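帽子到底该挂着还是套头模上?顺便求收拾杂物的思路
收纳与小物 > 日常求助
浏览 1,117 回复 15(显示精选)

楼主 半截铅笔
先说背景,我家客厅靠屏风那边有张长桌,本来打算专门放出门要拿的东西:帽子、口罩、钥匙。理想很丰满,结果买完菜回来手一松,零食牛奶调料全往上面一放,慢慢就成了现在这个样子。

泡沫头模是上个月在Troncoso那家小店淘的,店主Elisa说做假发的人都用这个,我想着拿来放帽子应该也行。之前帽子都是挂门后钩子上,时间长了后脑勺那块会顶出一个小尖尖,戴出去特别傻,我妹笑了我整整一个冬天。头模用下来帽型是好多了,可它占地方啊!又高又大一颗白脑袋,旁边再堆点吃的,整张桌子看着就乱。

想问两件事。一是深色帽子长期套在泡沫头上会不会变形或者沾白屑;二是这堆吃的喝的,有没有不用再买柜子的放法。厨房已经塞满了,别劝我往厨房搬,搬不进去的。

2楼 苏打饼干碎
先回第一个,不会变形,前提是头模尺寸别比你头大。我有顶渔夫帽套了两年多,一点事没有。白屑倒是会有,便宜的泡沫边角容易掉渣,套个旧丝袜就解决了(听着有点吓人,但真的好用)。

3楼 Karim在修阳台
我反对楼上。泡沫头模不吸汗,帽子刚摘下来里面带着潮气,直接套上去闷着,内圈那条吸汗带会有味道。我以前就是这么毁掉一顶的,洗了好几回都救不回来。要套也得先晾一晚。

4楼 苏打饼干碎
回3楼:那是你摘下来就往上套吧……谁刚出完汗就收帽子啊。

5楼 Karim在修阳台
我。

6楼 梅子不酸
两位先别急,楼主上个图啊,光说乱我们怎么知道有多乱。吃的到底有多少,是一把就能收走还是得清半天,这个差别很大的。

7楼 楼主 半截铅笔 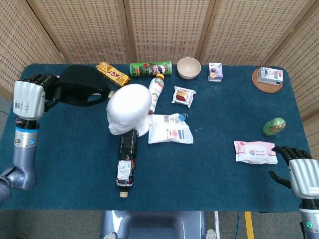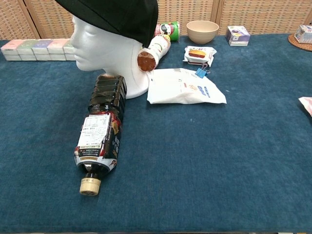

屏风前面这张长桌,白色的就是那颗头模,零食瓶罐都在它边上

8楼 梅子不酸
就这?!我还以为多夸张。我家餐桌比这乱十倍,我看完甚至有点想给自己放个假。

不过有几样我忍不住要说:那个深色大塑料瓶为什么要躺着啊,就在头模跟前,两张里都躺着。有盖子归有盖子,这种瓶子横放久了瓶口总会渗一点,你那个蓝绿色的铺面真沾上了可不好洗。立起来!马上!

9楼 楼主 半截铅笔
回8楼:好的好的,已经去立了。我之前是怕它站着被碰倒,一倒就砸到小碗,所以干脆让它先躺下,现在想想这个逻辑确实有点怪。

10楼 阿瓜与面
薯片罐也同理,躺着会滚的。我家猫就喜欢推圆的东西,凌晨四点,咕噜咕噜咕噜,咚。楼主没猫的话可以无视我。

吃的部分我建议直接找个浅口的长托盘,沿着屏风那一边放,高的往后站,矮的往前站,盒装奶和小盒饮料排一起。托盘的好处是你一眼能看出满没满,满了就不许再往上放。别买深筐,我买过Indau的深筐,丢进去的东西等于失踪,去年的海苔今年才挖出来。

还有第一张里头模右边,白色袋子上夹了个蓝色长尾夹对吧?这个习惯我给满分。建议再贴一小截纸胶带写上开封的月份,不然夹得再紧你也想不起来是什么时候开的。

11楼 东边有雨
我跟大家意见不一样,我觉得问题不在吃的,在于帽子口罩和吃的放一张桌子上。第一张左边那个黑口罩,离红黄色那个零食盒子多近啊。口罩要贴脸的,摸完零食再摸口罩,手上的油都蹭上去了。哪怕你再怎么排整齐,我看着还是难受。

我家是这样分的:贴身的东西一律放玄关,口罩用信封袋装着,入口的东西一律不出厨房。严格执行,没有例外。

12楼 阿瓜与面
回11楼:楼主第一楼就说了厨房塞满了搬不进去……

13楼 东边有雨
那说明厨房该清了呀。塞满的厨房里肯定有一半是过期的,我敢打赌。

14楼 苏打饼干碎
13楼这句我不想承认但我刚去看了一眼我家的,嗯。

不过我还是站楼主这边,不是所有人家里都有玄关的。小房子就是一张桌子当三张用,分个左右就可以了:左边头模、帽子、口罩,右边吃的,中间拿那个小碗隔一下。碗反正也空着,正好放钥匙零钱。这样进门先走到左边,摘帽子摘口罩,再往右边放买的东西,动线也顺。

15楼 Karim在修阳台
分左右我同意。另外头模可以不放桌上,屏风旁边的墙上装个小搁板,高度跟眼睛齐平,帽子一伸手就到,桌面还能腾出一大块。唯一的问题是半夜起来喝水会跟它对视。

屏风上千万别挂东西,编的那种面经不起拽。我家那扇当年花了将近1,000,挂了个包,拉出一个洞,现在拿明信片挡着。

16楼 楼主 半截铅笔
看完大家的回复我动手了,汇报一下进度。

瓶子罐子全站起来了。托盘暂时没买,先拿了一个旧烤盘顶着,除了颜色丑没别的毛病,大小居然正好。小碗按14楼说的移到中间放钥匙,我妈回来顺手往里放了两颗话梅,我跟她解释了半天这是分界线,她说哦,然后又放了一颗。

躺着的那盒牛奶也扶起来了,软木杯垫留给它继续用,冰箱里拿出来底下会有水,垫一下比较安心。

口罩听11楼的,装信封袋里了。厨房过期的事我还没敢看,容我缓缓,打算十二月大扫除一起弄。

搁板在考虑,主要是租的房子,打孔要问房东。有没有不打孔又能撑住头模的?

17楼 梅子不酸
头模很轻的,免钉胶那种小搁板就够。但是别贴墙纸上,会连墙纸一起下来,别问我怎么知道的。瓷砖或者光面的木板最稳。

18楼 东边有雨
口罩进袋子了,我很欣慰。厨房你十二月清的时候开个新帖,我要看。

19楼 Karim在修阳台
所以帽子摘下来要先晾一晚这件事,楼主你到底听没听进去?

20楼 楼主 半截铅笔
听了听了!今晚就挂在椅背上晾着,明早再套回去。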